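4.2 Starting and finishing a take

We come now to the part of the protocol that gave us the most trouble in writing, although on paper it looks the simplest. When we first drafted the rules for the Hivley recordings we said only that the operator should "begin with the gripper ready", and everyone read that in their own kindly meant way. Some began with the fingers shut, some with a bottle already half held, and Arūnas Hunt, who checked the first 200 takes over one very long Thursday, sent a good many of them back.

The rule as it now stands is that every take opens with the fingers spread wide and nothing between the pads, pointing towards the table (Figure 3). Bottles may lie at any angle, and we would gently ask operators to resist tidying them, tempting as it is! Labels can face whichever way they please. A household cloth is welcome too, patterned or plain, and so are ordinary furnishings in the background.

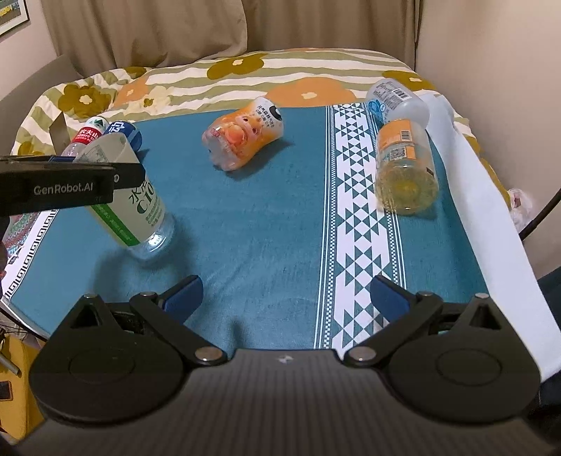

Figure 3. Open fingers over a table of drink bottles lying on a patterned cloth.

The same pose closes the take, and it should be held for 2 seconds at either end so that the cutting can be done without guesswork. Where two grippers are in use, both must be open before either one moves, a point the Bomcombe operators raised in May and which we were very glad to adopt. Of the 145 takes recorded there afterwards, 48 needed a second look, mostly for a closing pose let go too soon. Section 4.3 sets out how such takes are marked and when they may still be kept.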